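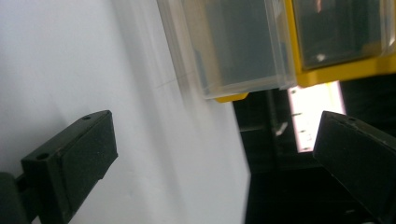
Gripper open under the parts drawers, yellow cabinet, Flekent bench.

Friday, June 28, 2024

Drawer pull task, gripper faults again. Stopped the run at trial 94 out of 149 planned. The controller threw error 235 (finger position lost) and the left finger stayed where it was while the right one kept trying to close. Power cycle cleared it. It came back 3 trials later, so I quit for the day.

Checked so far:
– connector at the wrist, seated fine
– finger screws, all tight
– Lurnari driver log, shows the encoder count dropping to zero for one sample before each fault 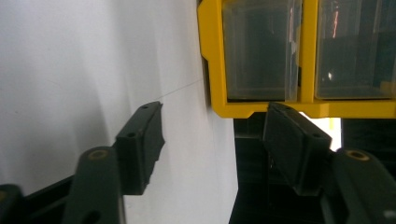

The dropout only shows up when the wrist is turned to come in at the cabinet from below. Same cable, same speed, straight approach gives no fault. My guess is the encoder lead is getting pinched in that pose. We had a lead go this way on the Metenis unit last October and swapped the motor first, which was a waste.

Do not run this with a hand near the drawers. After the fault the fingers can move on re-enable with no warning.

Next: reroute the lead with more slack, repeat the low approach at half speed. Spare lead is in the Masilela box – check the pinout before plugging in.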